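Alternate Names and Cap Sales at a Small Ballpark
Sport Business Project Report
Shoaib Ghumman and Khurram Ghauri

1. Background

The Drastcombe Herons play summer collegiate baseball in a park with one covered stand and a merchandise window next to the ticket booth. For most of their history they sold one cap, navy with a white D. Two seasons ago the club played three home games as the Drastcombe Mudlarks, with a separate cap and jersey. Last season it played five.

Our question was whether the alternate name brought in new cap buyers or only moved sales away from the regular cap. The club gave us its window sales by game, and we surveyed 50 fans at the gate.

We also drew three cap designs of our own for a possible second identity, the Korkbridge Ferrymen, named after the old crossing south of town. The designs were printed on paper and laid out for comparison before we picked one to show to fans. 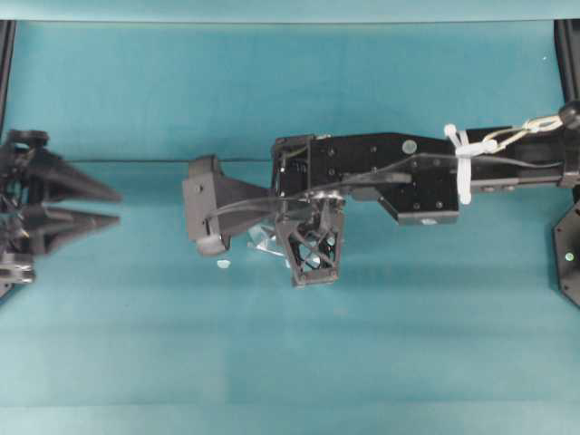
Figure 1. Black robot arm over the teal tabletop.

2. Method

Sales were split into Mudlarks games and regular games. We left out opening night, when caps were discounted, and one game that was called in the third inning. The survey was given between the gates opening and the first pitch. It asked which caps the fan owned, where they were bought, and whether the fan had come because of the alternate name.

Ghauri ran the survey and Ghumman handled the sales sheets. Online orders were not included. They are filled by an outside shop, Kazmi Sportswear, and the club only receives a yearly total from it.

3. Results

The club ordered 1000 Mudlarks caps for last season and sold out before the final Mudlarks game. Regular caps sold more slowly on Mudlarks nights but picked up at the next home game each time, so over the season they lost very little.

Most fans who owned a Mudlarks cap already had a regular one. Few said the name was their reason for coming. Several asked if the club would bring back the Pitport patch, which was sewn on the sleeve for the rivalry series and never sold by itself.

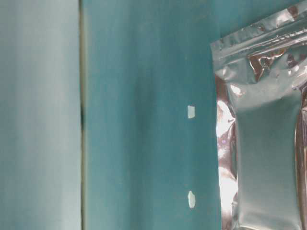 Color was the subject fans had the most to say about. The Mudlarks cap is brown with a tan bill, and a number of people told us they liked the bird logo but would not wear brown to work or school. For the Ferrymen we wanted two colors that sit close together and can still be told apart from the upper seats. A pale blue-gray beside a deeper teal, as in the picture, is the kind of pairing we settled on, with teal for the crown and the lighter shade for the bill. Fans who saw the drawing preferred it to our all-white version.

4. Limits

The survey was small and taken at only two games, both against Pitport, which draws a larger crowd than other opponents. We did not ask about price. The Ferrymen cap was shown as a drawing, and fans may react differently to a real one.

5. Recommendations

Keep the Mudlarks at five games. Order the caps in January so that a second batch can arrive by midseason. Sell the Pitport patch at the window. If the club adopts the Ferrymen, start with one game and a small order of the teal cap.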